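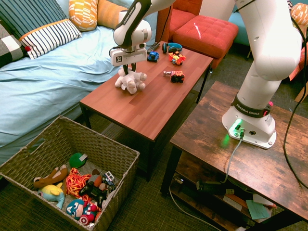 Guides > Data Collection > Household Tasks > Toys Into a Basket

How to record a toy tidy-up set you won't have to throw away

Every few months somebody tells me that demonstration quality doesn't matter much once you have enough of it. I've been handed several sets collected on that theory. The last was from a group in Clasoddale, and after I'd watched the first 31 episodes I stopped trusting the other folders. So take this as one person's procedure, written by someone who doubts most of the claims made for this kind of work, including a few of her own.

The task is the plain one. Toys are on a coffee table, a basket stands near it, and the arm moves toys from one to the other while a person drives it. You record the camera views, the joint positions and the gripper command. Later a policy is trained to copy what the person did. I'm assuming you already have an arm that can be driven by hand or by a controller, one fixed camera and one at the wrist.

Step 1. Write the task sentence first

Write down what the operator is supposed to do before anyone touches the arm. "Put the stuffed animals in the basket" and "clear the table" are different tasks, and the difference shows up as soon as there's a remote control or a pair of headphones on the table. If you leave it open, one operator will move the remote and the next one won't, and your model gets taught both.

I keep the non-toys on the table on purpose. People like to take them off for cleaner results. Sure, the results are cleaner, and then the thing goes into somebody's living room and grabs the remote.

Step 2. Set the room, then leave it alone for ten minutes

Put the base on something that doesn't wobble. Side tables wobble more than you'd think, so lean on yours hard before you believe it. Check that the arm can reach the far edge of the table and the bottom of the basket. Reaching the rim is easy and proves nothing.

Run the arm slowly through its whole range with your hand near the stop. Watch the cables the whole time. Then wait, come back, and see if anything has shifted.

Leave the cushions, the rug and the furniture as they are. I don't buy the argument that a gray backdrop gives you "pure" data. It gives you a policy that has only ever seen a gray backdrop.

Step 3. Decide what a full basket means

This is where most sets I've looked at fall apart. The first toy goes into an empty basket and any drop will do. By the fourth or fifth, there's a heap in there, and the wrist camera sees mostly fur.
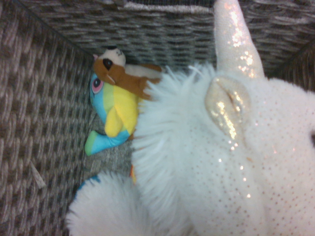

Long pile and shiny fabric are both a pain, for different reasons. Fur hides where the toy ends, so the operator guesses at the depth. Glitter and metallic cloth change with every small turn of the wrist. You can leave those toys out of the set, and I know labs that do, but then please don't write "handles soft toys" in the summary.

Pick a rule for the heap. Mine is that an episode ends when a toy would have to be pushed down to stay in. No pushing, no stirring with the fingers. If you want to teach pushing, make it a separate task with its own sentence.

Step 4. Train the operator

Give each new operator 10 practice episodes and delete them all. I mean delete them. They get kept "just in case" and then they turn up in training six weeks later. The Prastham set had this problem, and I spent most of January finding them.

What to tell the operator:

Come down from above and pause before closing.
Grip plush by the body. Ears and tails stretch.
Small cars get gripped across the short side.
If a grip slips, try once more and carry on recording.
Stop over the basket, lower, then open. Don't toss.

The fourth one gets pushback. Snædís Vigfúsdóttir, who taught me half of this, throws out every episode with a slip in it. I keep them, up to 2 slips per episode. A policy that has never seen a miss has no idea what to do after one, at least in my runs. She thinks I'm teaching it to miss. We've both got numbers and neither set of numbers is big enough to settle it.

Step 5. Shuffle between episodes

Move the toys by hand before each recording. Turn some over, too. Everybody moves the toys left and right and hardly anyone puts a truck on its side.

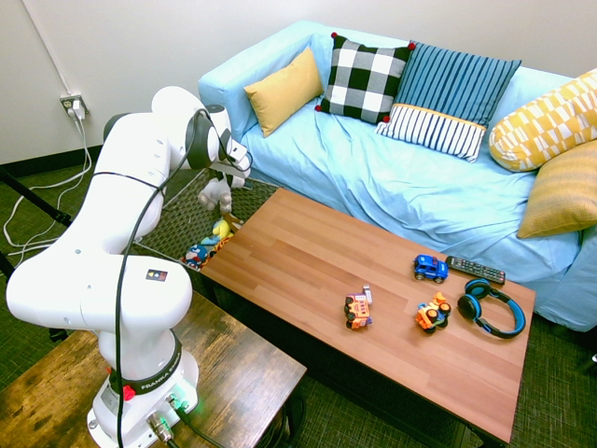

Nudge the basket as well, a few inches at a time, and keep it where the fixed camera can see the opening. Operators forget this one constantly. If the basket never moves, the model can learn a spot in space and ignore the basket completely, and your success rate will look terrific right up to the day somebody vacuums.

Step 6. Watch what you recorded

After every 20 episodes, stop and play them back, both views side by side. I use Ingvarsson for playback and Edetti for the labels, but any viewer that shows both streams in time will do. Look for:

- the wrist view lagging behind the fixed one
- a hand or sleeve in view at the start
- gripper closed in the log but open on screen
- an episode that ends before the toy is let go

Throw out what's bad and write down why. A bare "rejected" is no use to whoever gets the folder next.

Step 7. Hold some toys back

Keep a few toys out of the recordings altogether and test on those, with the basket partly filled. If the policy only works on the toys it was shown, say so in the notes, in the first paragraph, where people will read it. Store the held-back toys in a different room or they will end up on the table.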